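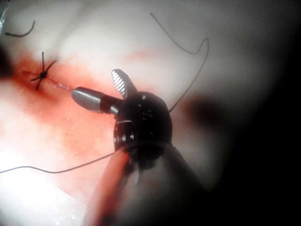

Terville - 2nd Mini Album "Indside" (Random Version)

Sold by Basine Music & Goods
Status: in stock, second pressing
Ships from our own shelf, not the distributor

Back in stock finally. Second pressing, same contents as the first except the sticker sheet (see below). First pressing went fast and a lot of you emailed, sorry if you didn't get an answer, inbox was a mess.

Five tracks, two covers. You get one at random unless you order two or more, then we do one of each. Please don't write "blue one pls" in the order notes on a single copy, the boxes come sealed and mixed and we don't open them.

What's in it

CD-R no, proper pressed CD
Photobook, 44 pages, stapled spine
Lyric paper, folded
Photocard, one random
Postcard, one random
Sticker sheet (second pressing only, replaces the bookmark)
Folded poster, first 500 orders only, inside the box so no tube

Rolled poster in a tube is a seperate add-on. Pick it from the dropdown. If you don't pick it, you don't get it, we can't add it after the label is printed.

Track list

1. Indside (Intro)
2. Paper Moon Call
3. Trevor
4. Left on the Platform
5. Paper Moon Call (Inst.)

Title track is number 2. Number 3 is the one everybody asks about, yes it's called Trevor, no we don't know either. Good song though. Slow start, then the bass comes in and it's the best thing on here. Number 4 was a digital single before, the album mix is a bit longer at the end.

No vinyl. No cassette. If that changes we'll post it on the front page.

About the group

Five members, small company, debuted with a single in July and then went quiet for a while. This is their second mini and the first one with a real physical release outside Korea. Sound is softer than the debut, less rap, more harmonies. If you liked the first mini you'll probably like three of these and argue about the rest. Choreo version of the title track is worth a look before you buy, if you're on the fence.

Versions

Day version: pale cover, matte, scratches easy
Night version: dark cover, glossy, shows fingerprints like crazy

Same CD in both. Same lyrics. Photobook pictures are different, apart from the group spread in the middle. Photocard pool is the same for both versions, so no need to buy one just for the cards.

Condition and corners

The outer box is there to protect the stuff inside. Small dents, scuffs and soft corners on the box happen on the way over and are not a reason for return. Bad crush, missing item, CD that won't play, that's different, write to us. We need an unboxing video for missing items. One take, start with the label still on. No video no replacement, the company is strict on this and so we have to be too.

Shipping

Weighs 700 grams packed, so check the rate before you add a second item, it can bump you to the next bracket. Bubble wrap plus cardboard. Tracked mail by default. Untracked is cheaper and you can choose it but then it's on you if it goes missing.

Orders with a preorder in the same cart ship together when the preorder is in. Want this now? Make two orders.

Chart counting

Yes, sales from this page are reported. Both pressings count. Fan sign entries do not come with this one, that event was first pressing and it closed on March 7, 2021. Please stop asking about entries, we really can't do anything, the list was sent in already.

Quick questions we get a lot

Can I cancel? Before it's packed, yes. After, no.

Can I pick the member for the photocard? No.

Is it sealed? Yes, thin shrink wrap. Sometimes it splits on the corner in transit. Not opened by us.

Does the CD play in a car? It did in ours.

English lyrics? Not printed. Korean only, with credits in English on the last page.

Will there be a third pressing? Don't know. We didn't know about this one untill the week before.

Group orders

Five copies or more gets the shipping discount automaticaly, shows up in the cart. For bigger group orders use the form and not the checkout, put your country and how many of each version. Even split of Day and Night unless you tell us. We answer those first.

Goes well with

Terville - 1st Mini Album (last copies, no poster)
Basine card sleeves, clear, fits the photocard in this album
Poster tube, empty, for the folded poster if you're going to iron it flat (low heat, towel on top)

Price is in the cart with tax for your state. Limit of 5 per customer outside the group order form.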